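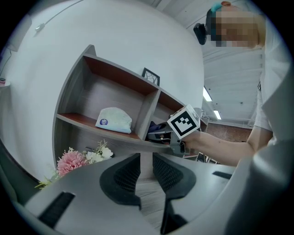 Fig. 1. Shelf task, gripper held by hand. Packet on the middle board, second gripper going into the right compartment.

Can a machine tidy a shelf yet? Project report, group 8
Hye-jin Wi and Emiko Sakamoto

1. What we wanted to find out

Short answer first – no, not on its own, not ours anyway. We picked shelves becuase everybody has one and the job sounds easy. Soft packet in a cubby, things standing on top, flowers in the way. A child of five does it without looking.

Original plan was laundry. Dropped in January, too much folding, not enough time.

2. How we did it

Person does the chore with hand-held grippers, no bare fingers allowed on the objects. The movements get recorded, then go into the Torkov software, which is meant to turn them into something an arm can copy. The marker cubes are for tracking where each gripper is. Hye-jin wrote the script that cuts the recordings into single moves (reach, close, lift, put down). Emiko did the labelling, 305 clips, most of them on one very long Wednesday.

The arm is the old Chae one from the Brurdale lab. Slow. Needs restarting if you change the speed setting. 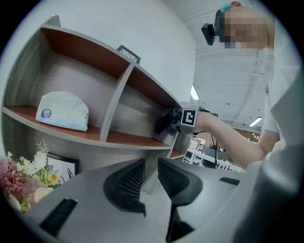 Biggest problem was soft packaging. A box has edges and the software finds them. A plastic packet changes shape when you squeeze it, so the place you aimed for has moved by the time the fingers close. We tried a softer grip and it slid out. Harder grip, and it came up squashed and then wouldn't sit back flat.

Second problem – dividers. A person tilts the wrist to get round a divider without thinking. The arm comes straight in and knocks it.

3. Results

40 tries with the arm. Packet picked up and put back in the right cubby: 8 times. Person with the grippers managed it every time, but slower than with hands, and both of us had sore wrists after.

Picture frames we left out of the arm tests. Glass. 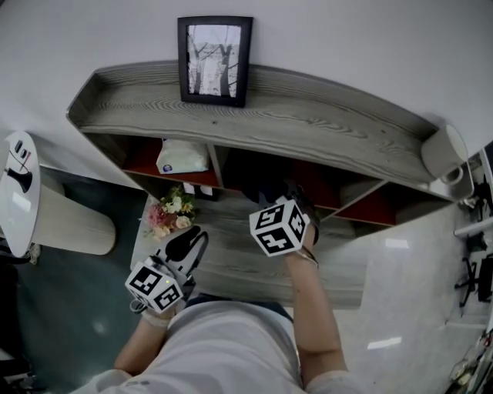
Low compartments were worse than high ones. Dark inside, and the person has to bend right over, so the head camera sees mostly arms and shoulders. Clips from those goes are half useless. A lamp would of helped, or a camera on each wrist only and forget the head.

4. What it means for real homes and shops

We visited a stockroom in Balby to compare. They put out 1,000 items on a normal day and the manager laughed at our numbers, fair enough. She said she'd take a machine that only did boxes, if it kept going overnight. That seems closer than a home one. Homes have mugs and flowers and cables, all different, and things get moved.

5. If we did it again

More clips of soft things, fewer of boxes. Same light every time. Write down the speed setting (we didn't, so tries 1 to 6 might not match the rest).

Clips and script are on the course drive, folder "shelf_final2". Not shelf_final, that one has the old labels.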